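Trucos para que las legumbres salgan tiernas (¡y apetezcan también en verano!)

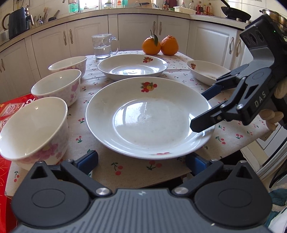 Kumudini Howlader comenta: yo las dejaba en remojo toda la noche y aun así los garbanzos me quedaban como perdigones, ¿qué hago mal?

¡Ay, Kumudini, a mí me pasó durante años! Prueba a echar sal al agua del remojo, una cucharadita por litro, y cuenta 12 horas enteras. Los garbanzos van a la olla con el agua ya caliente; las alubias, en cambio, con agua fría, y me encanta "asustarlas" con un chorrito frío un par de veces durante la cocción.

El tomate y el vinagre, siempre al final. Si los pones al principio, la piel se endurece y ya no hay quien la ablande.

Para ensalada calculo 100 g de garbanzo seco por persona si es plato único (en casa somos de buen comer). Los aliño todavía tibios, con aceite, limón y mucho comino, ¡y qué diferencia! Chupan todo el sabor.

¿Han sobrado? Congélalos en bolsas de 200 g, bien escurridos y extendidos en una sola capa. Luego van directos a la sartén con pimentón hasta que crujan. Mi hijo se los come como pipas.

El caldo de cocción guárdalo también, que espesa las cremas de maravilla.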